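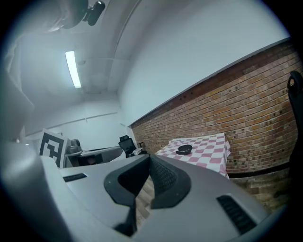 Skadier, which tests automation equipment for small manufacturers and food businesses, has published the results of its first trial of robot teaching by demonstration, and it is advising customers to wait before they spend money on it. The method has been sold hard over the past year. A person picks up a hand-held gripper, does the job a few times, and the robot is supposed to learn from the recordings. Skadier's trial used a gripper with two black fingers that come together in a V, carried by hand around a test room where a small black bowl sat on a table with a red-and-white checkered cloth. The task was to pick up the bowl and set it down in a marked spot.

The company collected 421 demonstrations at its Fumcombe test site. Of those, 27 were thrown out before training, mostly for fast wrist turns that the tracking software could not follow. The rest were used to train a robot arm on Vainio, the control software Skadier already runs for its other tests.

The arm learned the bowl task well enough to repeat it under the conditions it was taught in. Skadier does not think that is much to brag about. When testers changed the tablecloth for a plain one, the arm failed 23 times in a row and the session was stopped. Moving the table closer to the wall also caused trouble, although less of it.

"We were told that anybody could teach a robot this way after a short lesson," the company said in a statement. "Anybody can hold the gripper. Getting recordings that are worth something took our staff weeks of practice, and we still can't tell a good one from a bad one by watching it."

Skadier also tried teaching the same job by remote control, with an operator steering the arm from a nearby desk. Those recordings were cleaner, but each one took far longer to make, and operators complained of sore hands by the end of a shift. The company has not picked a winner between the two methods.

The report questions a common sales claim that more recordings will fix most problems. A second round, planned for February, will raise the total to 3,000 demonstrations and will include different bowls, table coverings and lighting. Skadier says it will publish the failure counts whatever they turn out to be, and it is asking equipment sellers to do the same.

The trial was paid for by Skadier and by Ilasden, a kitchen supply firm that is considering the method for its packing line. Ilasden has put its own purchase on hold until the second round is finished.

The report, dated January 2021, is free on request from the Skadier press office.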